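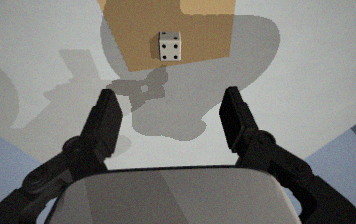 Kadri Tamošiūnaitė writes that she has moved house twice with the same carton marked MISC, has yet to open it, and would like to know whether she is now allowed to throw it out unopened. She also asks how to keep cardboard boxes in a damp basement without ending up with a kind of gray oatmeal.

Taking the first part first: no, Kadri, you have to look. My own MISC box sat under the stairs through two addresses and held a passport, a bread knife wrapped in a pillowcase, and the warranty for a toaster I no longer had. Set a kitchen timer for 11 minutes and open the thing. Whatever you haven't put in another room when it rings goes to the charity shop or the trash. Games are the exception. Loose game pieces go in a zip bag with the name of the game on it, and the bag goes inside the game, even if the lid never closes properly again.

As for the basement, cardboard soaks up water from a concrete floor even when the floor feels dry to your hand. Get it up off the concrete. Two lengths of scrap lumber laid side by side will do, or an old pallet if you can get one down the steps without taking the plaster along. Leave a gap at the back so air can move between the boxes and the wall. Don't wrap them in plastic sheeting. I did that one March and made a very successful terrarium.

Anything you'd cry over doesn't belong in cardboard down there at all. Photos, baby clothes and paper records want a lidded plastic tub, on a shelf, and preferably upstairs.

CHOOSING A BOX

Liquor store boxes are the best free boxes going. They're small and strong, and the dividers are handy for glasses and paint cans. Banana boxes have a hole in the bottom, which you will remember at the top of the stairs. Diaper boxes are good. Boxes that held produce can bring along roaches or their eggs, so check the folds before you bring one indoors.

Books go in small boxes. Everybody knows this and everybody has one enormous box of books that has lived in the same corner since the day it was packed.

TAPE

Masking tape is for painting. Duct tape is for cars and despair, and it lets go of dusty cardboard sooner than you'd think. Use proper packing tape, one strip along the center seam and one across each end, so it looks like a capital H. Press it down with the side of your fist. If the cardboard is dusty, wipe it with a dry rag first.

To find the end of the roll next time, fold the last half inch under, or stick a bread tag to it. Flora MacAulay, whose tips I print whether I agree with them or not, uses a toothpick. I've stepped on one of those.

LABELS

Write on two sides and never on the top, where the next box will be sitting. Write what's in it and the room it belongs in. "Kitchen – waffle iron, good knives, the other colander" is a label. "Kitchen stuff" is a cry for help.

If you reuse a box, cross out the old label. We had a carton that said XMAS LIGHTS for years and it was full of bathroom tile.

CUTTING THEM DOWN

A serrated bread knife goes through heavy cardboard better than a utility knife with a tired blade, and then it goes through bread worse. Buy blades. Slit the tape, fold the box flat, and cut on the ground with the blade moving away from your knees. Corrugated cuts most easily along the flutes, so turn the sheet until you're going with them.

Plain brown pieces with the tape peeled off make a good weed barrier under mulch. Overlap the edges by a hand's width and soak them with the hose before you cover them. Skip anything glossy.

STILL TO COME

The Tedik shelf brackets three of you asked about are next, along with Flora's method for getting candle wax out of a tablecloth. It involves an iron and a brown paper bag, and I have already ruined one napkin on your behalf.

Posted 2026-07-28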